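3. Prise de poste à la table de tri assisté

La présente section s'adresse aux préparateurs et aux référents d'équipe de l'atelier Benjelloun. Elle complète la section 2 (mise sous tension) et s'applique à toute table équipée d'un bras Kivis.

3.1 Poste concerné 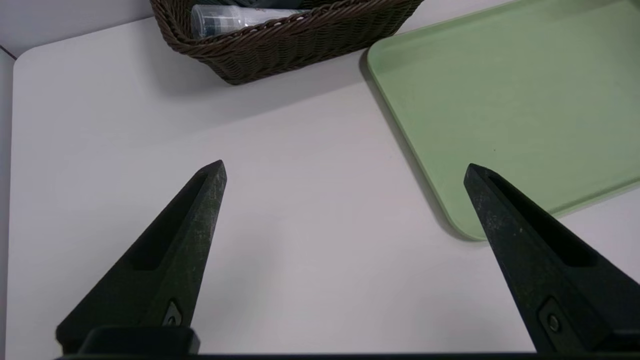
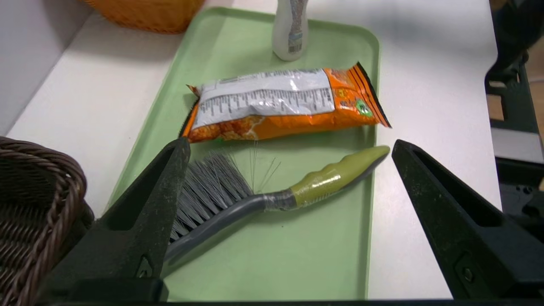 Le passage au tri assisté modifie la répartition des tâches entre l'opérateur et le bras. La prise et la dépose des articles reviennent désormais à la pince ; l'opérateur conserve la préparation de la table, le contrôle des articles déposés et la décision d'arrêt. Le plateau vert clair et le panier tressé brun foncé font partie de l'équipement courant de la table et ne doivent pas être remplacés par des contenants d'une autre teinte sans l'accord du référent. Un même plateau peut recevoir des articles de nature très différente, par exemple un flacon blanc debout, un sachet orange posé à plat et une brosse à manche vert olive. Le poste ne requiert plus de cadence individuelle, et le relevé horaire par personne est supprimé.

3.2 Préparation

1. Vérifier que le bras est à l'arrêt et que le voyant du pupitre est fixe.
2. Dégager la surface blanche de tout objet personnel.
3. Placer le plateau et les paniers à portée de la pince.
4. Examiner les deux doigts de la pince. Des traces d'usure en surface sont admises ; une fissure ou une vis desserrée impose l'arrêt du poste.
5. Saisir le code 2173 au pupitre, puis sélectionner le programme du jour.
6. Quitter la zone de mouvement et valider.

ATTENTION : ne jamais retirer un article à la main tant que le cycle n'est pas suspendu. La touche de pause suffit ; l'arrêt d'urgence est réservé aux situations de danger.

Remarque : la vitesse est limitée à 80 % pendant la période d'adaptation. Seul le référent peut lever cette limite.

3.3 Rotation et formation

Chaque opérateur occupe le poste de surveillance pendant 90 minutes au maximum, puis rejoint le contrôle ou l'emballage. Quatre opérateurs habilités sont désignés par équipe. L'habilitation est délivrée par Mme Nesma Mahrous après une séance pratique, organisée le lundi sur le temps de travail.

Tout refus de prise répété est consigné dans le registre Brevia, avec la nature de l'article. Ces relevés servent au réglage du bras et ne peuvent être utilisés pour l'évaluation du personnel. Les questions relatives à l'évolution des fonctions sont adressées à M. Rachid Tazi.

Sections associées
2. Mise sous tension du bras Kivis
4. Suspension et reprise d'un cycle
5. Entretien des doigts de pince
Annexe B. Registre Brevia : saisie d'un incident

Benjelloun – Service Méthodes et Formation – Document interne, reproduction soumise à autorisation – Haut de page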